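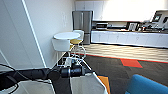 Open white bin in the Drorkamcombe showroom, with the round table, shell chair and mustard-seated bar stool behind.

Flundero Hellwig Sorting Set
Order code 3815
Price: £100 including VAT

The Hellwig set is for shared flats, staff rooms and small studios where clothes and odds and ends have to be kept in the same room that people eat and sit in. It comes as one soft open bin, two wall baskets and a pack of 10 clothes hangers. All of it can be bought together under the code given here, or as separate parts from the spares list.

The bin
Sides that fold outward leave the top wide open, so washing can be dropped in or lifted out without bending the rim back each time. The bin holds 45 litres. It has no lid and no wheels. When you don't need it, empty it, press the sides together and slide it behind a cupboard or under a bed. Wipe with a damp cloth and leave it open until dry. Do not put it in a washing machine or tumble dryer.

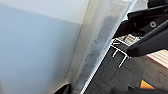 Keep the bin away from heaters and cooker tops. It will stand on carpet or hard floor, but on a polished floor it may slide a little when nearly empty. A folded towel in the bottom will stop this.

The wall baskets
The baskets are from our Dotton range and are made of wire mesh, so you can see what is in them from across the room. We suggest putting one higher than the other, with enough space between to get a hand in comfortably. Use the higher one for things you want off the floor, such as pegs and sewing bits. The lower one does well for whatever turns up in pockets.

Screws and wall plugs for solid walls are in the box. If you are fixing to plasterboard or to a partition, buy the right fixings separately and check with your landlord first.

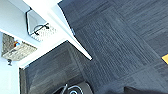

Wire mesh baskets fixed to a white wall, above carpet tile.

The hangers
The hangers are thin and take up little room on a rail. They suit T-shirts, blouses and light knitwear. Heavy coats and wet jumpers should go on something broader. To keep a neckline from stretching, put the hanger in from the bottom of the garment and bring the hook up through the neck.

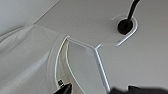
Delivery and collection
Sets are sent flat in one carton. You can also collect from the Drorkamcombe showroom if you order ahead. The table, chairs and stools on display there are not part of the set.

Returns
Unused sets can be sent back in the original carton. Baskets that have been screwed to a wall cannot be returned unless faulty.

Spares
Single bins, baskets and hanger packs are listed under Dotton and Hellwig parts.

Page updated July 10, 2022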